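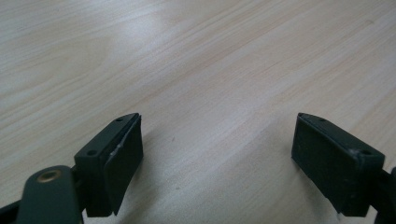
Cleaning a pale wood-look table without making it worse
Posted in Home & Furniture

Young-sook Shin
I have a light laminate table with a fine straight grain, bought at Hermans in Belport. By a sunny window it develops a cloudy shine that no amount of wiping improves. I have wiped it a great deal. Is this the finish, or have I been polishing my own polish?

bavitz_basement
Polishing your polish. Spray cleaners leave a film, and laminate has nowhere to put it. Two drops of dish soap in a bowl of warm water, cloth wrung out hard, wipe along the grain, then again with plain water. Dry it with an old T-shirt. If it still glares at noon, that's the sun, and you'll have to take it up with the sun.
12 people found this helpful

Villusham Dad
lemon oil. works on everything

tablemanners2067
Please don't put lemon oil on laminate. It sits on top and collects crumbs. I did mine in December and was still sticking to it at Easter. Soap and water is right. Skip the scrubby side of the sponge too, or you'll get dull patches that stay dull.

Young-sook Shin
Did the soap on Friday. The cloth came up gray, so I owe the table an apology. Lemon oil has gone back under the sink.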